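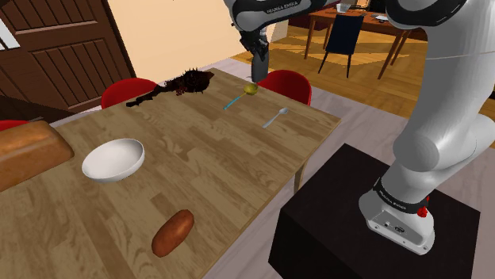

Applying a written safety practice to a simulated tabletop cell
Project report, Robotics and Automation, Skendbridge

1. Purpose

The project tested whether a short set of handling rules, written for a physical arm in a shared room, can be checked in simulation before any hardware is switched on. The rule set is called Gruvaden. It has 8 clauses, covering approach height, speed near the table, grip release, clearance to furniture and logging.

2. Setup

All runs used the Flisalby dining room model. The arm stands on a fixed base beside the table and carries a two-finger gripper. Food items, a bowl and utensils are placed on the tabletop. Chairs are treated as no-go volumes, with the same margin as a seated person would get. Collision checks were run on every link, including the upper links, which students tend to leave out when they tune only the fingertip path.

3. Rules that needed rewording

Clause 3 originally read "keep clear of objects not being handled." This cannot be tested. It was replaced by a minimum distance from any part of the arm to any item other than the target. A held object now counts as part of the arm.
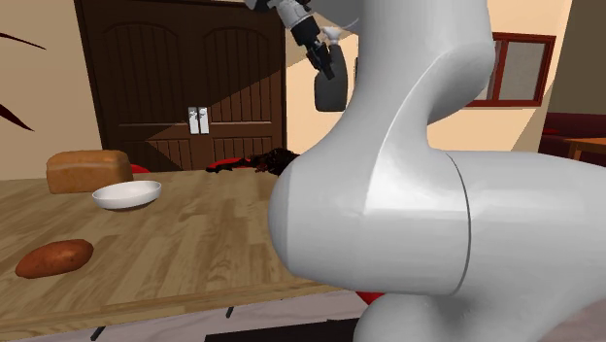
Figure 2. Arm close to the table, with a joint housing overhanging the top in this view. Bread and bowl at left.

Clause 5 required the operator to have a clear view of the workspace. From some camera positions the arm hides part of the tabletop. The revised clause asks for two views, and a run may not start if the target is hidden in both.

4. Results

Of 2,605 logged runs, 2,511 met all clauses. The remaining 94 broke at least one. Clause 3 was involved in 39 of these, mostly during the return move after release. No run was removed from the log, and aborted runs were counted as failures.

5. Limits

The Lindgren checker reads joint positions once per simulation step, so a brief contact between steps can be missed. Friction values were left at their defaults. Passing in simulation should be treated as a condition for a supervised hardware trial and does not replace a risk assessment of the real cell.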